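CHAPTER 4
Friction, or Why Things Stay Where You Put Them

We use cookies to remember your place in the book and to see which chapters are read most. By reading on you agree to this. Accept | Manage settings

If you have ever walked across a kitchen floor in socks and then crossed the same floor in sneakers, you already know a good part of what this chapter has to teach you. You know it in your feet, so to speak, and our job over the next several pages is to help the rest of you catch up. I have always been fond of friction as a subject (more so than levers, which seem to get all the attention!) and I hope that by the time you reach the problems at the back you will feel a little of the same fondness.

Let's begin with a box. When I was in school in Condham, our science room had a wooden crate full of old textbooks that lived by the door, and every July it had to be moved to the store closet at the far end of the hall. Getting that crate started was a dreadful business. You leaned, and you leaned harder, and then all at once it gave way and slid along quite willingly, so that you very nearly went down on top of it. Once it was moving, you could keep it going with a good deal less effort than it had taken to budge it.

That difference has a name, or rather two names. The force that holds a resting object in place is called static friction, and the force that drags on an object already sliding is called kinetic friction. For most pairs of everyday surfaces, the first can grow larger than the second before it gives out. Notice the word "pairs" in that sentence, as we will lean on it heavily. Friction belongs to two surfaces together. It makes no sense to ask how slippery a floor is until we know what is going to slide on it, whether that is a sock, a sneaker or a crate.

Suppose our crate presses down on a level floor with a force of 400 newtons, and suppose a sideways push of 160 newtons is just enough to get it going. Divide the second number by the first and you have 0.4, the coefficient of static friction for that crate on that floor. It has no units, and it is a handy thing to carry around in your head.

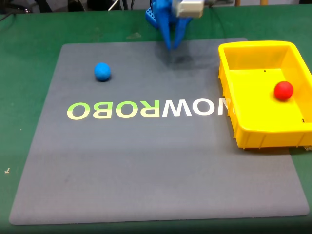

Rubber tends to give high values on dry, clean surfaces, and you will find it wherever people want things to stay put: under rugs, on the soles of shoes, on the feet of a stepladder. Rubber is also soft enough to settle into the small bumps of whatever it touches, so it doesn't always follow the simple rule we have just used. We will come back to this in Section 4, and until then I ask you to be patient with me and treat the coefficient as a fixed number.

Before you go on, find a book, a ruler and a table. Lay the book flat, push it gently from the side with one finger, and pay attention to the moment just before it moves. Then put a second book on top and try again.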